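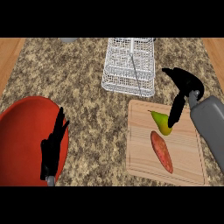
The Norkdale Rubbings is a set of 158 scanned crayon and graphite rubbings, all made by me from ordinary surfaces, and this page is the README that goes in the folder with them. If you've never made one, you lay thin paper over a thing, rub across it with the side of a crayon, and whatever sticks up comes out dark. It's a very good way to find out that your eyes and your hands disagree. Take a white wire mesh basket standing on a speckled granite worktop. The granite looks by far the busier of the two, all those beige and tan and brown flecks with the dark grey in among them, but flecks are only colour and colour doesn't rub. Wire does! A fine grid like that is exactly the kind of thing I go looking for, and the rims would give you lovely heavy bands across it.

What's in the folder

There are three things: a folder called scans, a folder called details, and a spreadsheet called rubbings.csv. The scans are whole sheets, edges and thumbprints included. The details are close crops from 32 of them, which I made for the wall labels at the Schumacher Rooms and thought I may as well leave in. The spreadsheet has one line per sheet and I've tried to keep it dull and tidy.

The columns go like this.

sheet – the number pencilled on the back, which is also the file name
surface – what was under the paper, in my own words
place – Norkdale or Unholm, nothing finer than that
tool – wax crayon, graphite stick or (in a few cases) a candle end with ink washed over it
paper – see further down, it matters more than you'd think
direction – which way I rubbed, if I wrote it down
notes – grumbles, mostly

Blank means I didn't record it. I know some people like a dash or "n/a" in an empty box and I did start that way, but then I had dashes that meant "don't know" and dashes that meant "doesn't apply" and got myself in a terrible muddle, so they all came out again.

How they were made

Most of the sheets come from walks around Norkdale, with a roll of paper under my arm and a tin of crayons that had been sat on. Manhole covers, bench slats, the ribbed glass at the swimming baths, the backs of church chairs, a great deal of bark. The Unholm ones were done over a single wet spring when I had a table in the shared studio there, so they lean towards indoor things: lino, cheese graters, radiator covers, the soles of people's shoes (with permission).

I used two papers. One is a thin layout paper, 70 gsm, which picks up almost everything and tears if you look at it sternly. The other is a Japanese-style paper sold as Namari, a bit softer and greyer, which I switched to halfway through and wish I'd had from the beginning. Please don't compare darkness between the two. The same crayon on the same drain cover comes out like two different drains, and I have the sheets to prove it: numbers 61 and 62, side by side, same afternoon.

Scanning was done flat, in greyscale, with the lid shut. The big sheets wouldn't fit, so I scanned them in pieces and joined them up by eye. You'll spot a join or two if you go hunting. I haven't cleaned up any smudges.

Things I know are wrong

Sheet 17 is upside down. It was hung upside down as well, and I'd rather grown to like it by the time I noticed.

10 of the sheets have "unsure" under surface. I had a lovely system of writing on the back straight away, and then it rained, and then I didn't have a lovely system. My guesses are in the notes column with a question mark. If you recognise something, do tell me.

The direction column is patchy for everything outdoors. It's hard to write down which way you were rubbing while also holding the paper against a lamp post.

There's too much bark. I can't help it.

What you can do with them

Print them, cut them up, use them as backgrounds, teach with them, make repeat patterns and put them on a tea towel. I'd like a credit to "The Norkdale Rubbings" somewhere, small is fine. I'd prefer you didn't sell the scans as they are, though selling something you've made out of them is absolutely all right by me.

If you're after a tidy set of textures for measuring things, this probably isn't it. The pressure changes with how tired my arm was, the crayons wear down and nothing has a scale bar. One school group did sort the prints into families by pattern and argued about it for most of a morning, and I thought that was the best use anyone's made of them so far.

Changes

First version: everything from the Schumacher Rooms show, no spreadsheet, just a long letter.
Second version: spreadsheet added, Unholm sheets added, three duplicates taken out.
Current version: paper column filled in properly, details folder added, spelling of "corrugated" fixed in all the places it was wrong (lots).

Next on my list is a proper go at kitchens – sieves, baskets, cooling racks, anything with a grid to it. I'll add them as a separate folder so that the numbering here stays put.

Posted in May, by the maker of the rubbings
Filed under: Works on paper, Downloads, Studio notes

3 comments

Sheet 104 is the tread plate off the back step of an old bus, I'd put money on it. My dad had a bit of one in the shed.

Could you say which crayons? Mine go greasy and skid about on the Namari paper.

Downloaded the lot for my evening class, thank you! We all liked the upside-down one. Please don't turn it round.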